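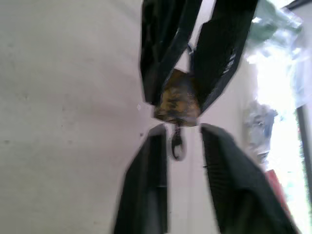 Can you make an outdoor bench without any metal fixings in it?
It can be done with pegged mortise and tenon joints, if the holes are drilled slightly out of line so the peg pulls the joint tight, and if the timber for the rails is dry enough.

Bench for the ferry steps, Bulonport
Joinery project report, second year
Group: Cengiz Erdem, Rania Nasrallah, Tươi Tiêu
Tutor: Jawad Tanoli

What we were asked to do

Make a seat for the top of the ferry steps at Bulonport, where the old one had gone. The brief from the harbour office was short. Has to sit against the wall, has to let the rain through, no screws or bolts on show because the last ones rusted and ran brown down the stone. Jawad said we may as well go the whole way and leave metal out altogether. We agreed before thinking about it.

Wall space is between the rail post and the bin. Bench length came out at 1,727 mm, which looks like a silly figure but it's simply the gap less room to get a broom in. Seat height 496. A bit high, but the people who use it are mostly waiting for the boat with bags and several said the old one was hard to get up from.

Timber

Oak, from the Abbasi yard. We wanted green oak for the legs and dry for everything else. Reason being, the leg shrinks as it dries and grips the tenon, and if the rail was wet as well they'd both shrink and you get a rattle. Rania had read this, Cengiz didn't believe it, we did a sample joint each way and left both over the radiator for a fortnight. The wet/wet one you could wiggle by hand. The dry tenon in wet leg would not move. Not a proper test, one of each, but enough for us.

Legs came with one bad one, a shake running in from the end. Abbasi swapped it. Rails fine. The slats were supposed to be planed and weren't, so that was a day gone on the planer we hadn't planned for.

Slats finished at 20 mm thick. Gap between slats 5 mm. Naveed Mohmand (workshop technician) thought the gap was mean and would clog up with leaves. He may be right. We kept it because anything bigger and a coin or a ferry ticket goes straight through.

Drawings

Tươi did the drawings. Front, end and plan at one to five, joints full size. The full size ones got used constantly, the others hardly at all. Next time do the full size ones first.

Main change from first drawing: the back rail. We had it at the same height as the front rail, then realised both sets of mortises would meet inside the leg and leave hardly any wood. Moved the end rails down so that they miss. Should of been spotted on paper. It was spotted on paper, just the night before marking out.

Marking out

All legs clamped together and marked across in one go. Knife lines for shoulders, pencil for everything else. Mark the face side and face edge and then believe the marks. We got one leg turned round and had to redraw it, no cutting done luckily.

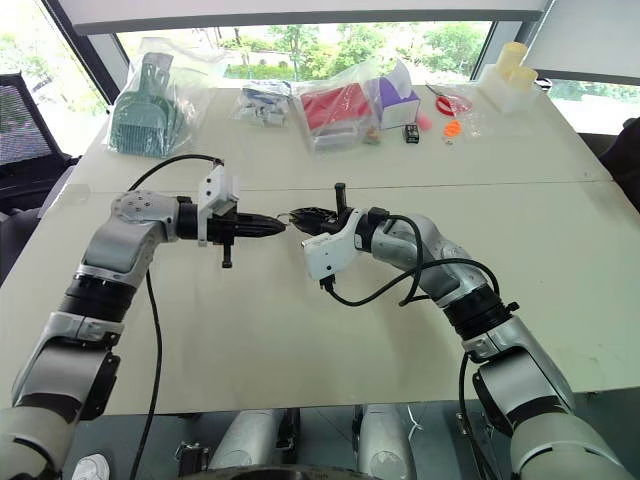
Mortises were done partly on the machine and partly by hand. The machine is quicker but green oak packs the chisel with stringy bits and it gets hot, so you clear it every couple of strokes. After the first leg Cengiz went over to drilling out the waste with an auger and paring back with a wide chisel. Slower per mortise, cleaner sides. By the end it was nearly the same speed because he wasn't stopping to unblock anything.

Tenons cut on the bandsaw, cheeks first, then shoulders by hand. Leave the cheeks fat. You can take a shaving off with the shoulder plane, you can't put it back. Two of ours were loose and we glued a thin slip of oak onto the cheek and recut. Jawad accepted this but marked us down for it.

Pegging

This is the bit the project is really about so a bit more detail.

Hole goes through the leg first, with nothing in the mortise. Then put the tenon in, push the shoulder up tight, and poke the drill bit through to leave a dimple on the tenon. Take it apart. Now mark the tenon hole slightly nearer the shoulder than the dimple. Drill there. When the peg goes in it has to bend round the step and it drags the shoulder in.

How much nearer is the argument. Too little and it does nothing. Too much and the peg breaks, or it splits the end out of the tenon. We did trial joints in offcuts, starting small and going up until one broke. First break was a peg, it snapped halfway and the stub had to be drilled out. We went back down one step from that and used it for all the real joints.

Pegs have to be split, not sawn. Sawn ones have the grain running out of the side and they just shear. We split ours from a straight dry bit of oak with an old chisel, then knocked them through a steel plate with a hole in it. Long taper on the front end. Rania made a lot more than we needed and we used nearly all of them, so.

Side note on bought dowel: tried it. It's ramin or something like it, goes in lovely, wouldn't trust it outside.

Glue or no glue

None in the pegged joints. We used Dudell waterproof glue on the slips mentioned above and on one slat with a split in the end. It foamed out and had to be scraped off, and it stains your hands for days, wear the gloves.

Fixing the slats

The hard part, and the weakest part of the design. With no screws the slats need holding down somehow. Options we looked at:

Pegs straight down through the slat into the rail. Simple. But water sits in the end grain of the peg and goes down it into the rail.

Wooden buttons underneath, like on a table top. Keeps the top clean. Fiddly, and someone with a strong arm could lift a slat out.

Sliding dovetail. Lovely, would have taken us until next April.

Went with pegs, driven at a slight angle, alternating lean, so the slat can't lift off. Tops trimmed flush and then domed a touch with a block and sandpaper so the water runs off. Each slat has one peg tight in the hole at the front rail and one in a slightly longer slot at the back, to let it move. Underside of each slat has a shallow groove along the front edge as a drip.

Tavimness visit

Before assembly we went over to Tavimness to see the pegged bench outside the church hall. It was made the same sort of way by someone long enough ago that the hall people couldn't tell us who. Joints all still closed. Feet were rotten though, black and soft where they stand on the paving. We'd had our legs going straight down to the stone. Came back and added sacrificial feet, a separate pad of oak under each leg with the grain going sideways, held with a loose peg so it can be knocked off and replaced. Best thing we got out of the whole trip apart from chips.

Assembly

Ends first, then the long rails between them. Dry run with tapered steel pins in place of the pegs, which is allowed since they come out again. One long rail was standing proud on one shoulder, took the saw down the joint line to let it close up. Then pins out one at a time and pegs in. The noise changes when a peg is home, goes from a thud to more of a knock. Stop there. Cengiz didn't stop there on one and mushroomed the head.

Checked the diagonals after each end, and again at the finish. Slight twist, seen with winding sticks, taken out by trimming one foot pad. Feels like cheating but it sits flat.

Finish

Nothing on it. It will go grey. The harbour office wanted it stained to match the bin store and we talked them out of it, mainly on the basis that somebody would have to keep redoing it. Bare green oak weeps tannin for the first few months and will mark the stone, we did warn them. It washes off, unlike rust.

What went wrong

Time. We allowed far too little for preparing timber and too much for assembly, which was done in an afternoon.

Blunt chisels. Oak is hard on them and we kept putting off sharpening. Most of the ragged mortise edges are from the second half of the mornings.

Small blue-black marks on two slats, from leaving a steel square on damp oak overnight. Oxalic acid took most of it out.

What we'd change

Wider gap betwen slats at the back where leaves collect. Legs a little thicker. A proper steaming session to check whether the front slat could be curved, we only talked about it. And weigh the thing before promising to carry it down to the harbour by hand.

Still to do: check the pegs after a winter, knock any back that have crept out. Naveed has kept the leftover ones in a jar on the top shelf by the bandsaw, labelled.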